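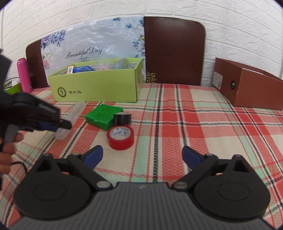 Plaid cloth on a table, red, coral, cream and pale green, with dark navy-black lines.

Plaid tablecloth

A plaid tablecloth is a table covering with a pattern of crossing bands and stripes. Used on kitchen tables, picnic tables, porch tables. Often called a check cloth, though strictly a check has even squares in two colors and a plaid has bands of different widths, usually three colors or more.

Pattern

Made by weaving or by printing. In a woven plaid the colors run through to the back, and where two bands cross the shade is a mix of both. Printed plaid has a pale back and the mixing is only drawn on. The repeat is called a sett, a word borrowed from tartan. Wide bands carry the main color. Thin stripes, often white, go over the top to break them up. Some cloths add a dark line with a twisted or braided look, which hides small stains fairly well.

Red is the usual base. Coral, cream and mint versions tend to be sold as spring or summer cloths, darker ones from October on.

Materials

Cotton, polyester, blends of the two, also wipe-clean vinyl on a felt backing. Cotton shrinks in the first wash, up to 9 percent for cheap loose weaves. Polyester holds its size but keeps grease. Linen plaids exist, cost more, crease badly.

Sizes

Square cloths for small tables start at 50 inches. A common long size for a table seating six is 70 inches at the short side. Round cloths are harder to cut from plaid as the bands run off the edge at odd places, so most are hemmed with a plain border.

Laying

Bands should run parallel to the table edges. Even a slight turn shows, much more then on a plain cloth. Usual way is to line up one stripe with the long edge and smooth outward from there. Drop of the cloth is normally the same on all sides. Clips or weights outdoors.

Production

The Etcombe mill wove cotton plaid cloths in 2 widths until it closed. Its sample books went to the town museum at Stirkbridge, where part of the set is on display. Later makers include Akyol (woven blends) and Hileo, which sells printed polyester cloths only.

Care

Warm wash, seperate from whites the first few times, reds especially. Iron on the back while a little damp. Vinyl is wiped, never ironed. Fold along a diferent line each time or the crease fades into a pale stripe.

See also: Gingham, Oilcloth, Table runner

14 shares
3 comments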